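Folstead Open Day, Hall 2: the afternoon the arm would not let go

I went to the Folstead open day for the free parking and stayed for the emergency stop. The robotics building out at Pomport opens to the public once a year, and this time they had turned the whole of Hall 2 over to household handling, meaning arms that pick up the things people leave lying around. There were 40 places on the 2 p.m. tour. I got one of the last, along with a sticker I am still finding on clothes.

The first half hour went the way these things go. We heard about the Wanyama project, which wants an arm that can tidy a family's hallway, and about Urow, the software that decides where to grab. We were told that soft things are hard. Boxes are easy, mugs are fairly easy, and anything with straps is a career. A school bag, they said, changes shape each time you look at it, and most of what sticks out is either a good handle or a terrible one.

Then they ran the bag demo, and the arm took hold of a terrible one.

It closed on a loose strap and lifted. The bag came up a hand's width, swung, and wrapped the rest of the strap around one finger. Urow, seeing a bag in the gripper, reported a successful grasp. The arm set off for the shelf with great confidence. The strap's other end was under a storage crate, so the crate set off for the shelf as well. Something in the wrist made a noise like a drawer full of spoons, and one of the staff hit the red button with the flat of her hand, fast, as if she had done it before.

What followed was the interesting part, and I suspect the part they would have liked us to miss. An emergency stop on this arm cuts the motors and sets the brakes. It does not open the fingers. That is sensible if you are holding a glass over a toddler and less handy if you are towing furniture. The strap was tight, the brakes were on, and the first advice we got was to step back behind the yellow line, which had up to then been treated as decoration.

They freed it by easing the crate back by hand until the strap went slack, then opening the fingers from the pendant at the slowest setting. It took long enough for the next tour to arrive and ask whether this was the demo.

To their credit, they answered questions. The force limit at the wrist had been raised to 390 for a heavier test that week and never put back to its usual 300. I asked for the units and got a look that said I would not be any happier for knowing. With the lower limit the arm would have quit as soon as the crate moved. There is a checklist for this. It has 57 lines, and the limit is on the second page, which I gather is read less often than the first.

Changes are promised by July: a limit that resets itself at power-up, and a check for whether the thing in the gripper is attached to anything else. Coffee was in the lobby afterward, and it was bad, but the cookies were worth the drive. If you go next year, take the early tour and stand on the left, where you can see the button.

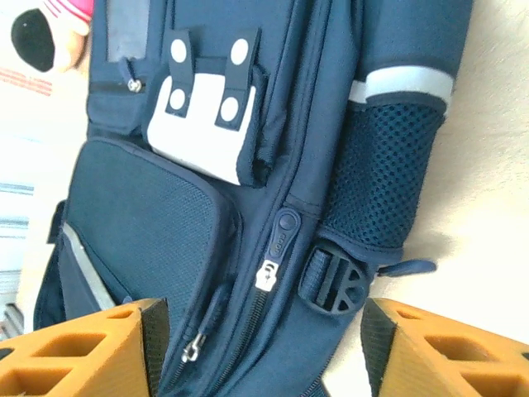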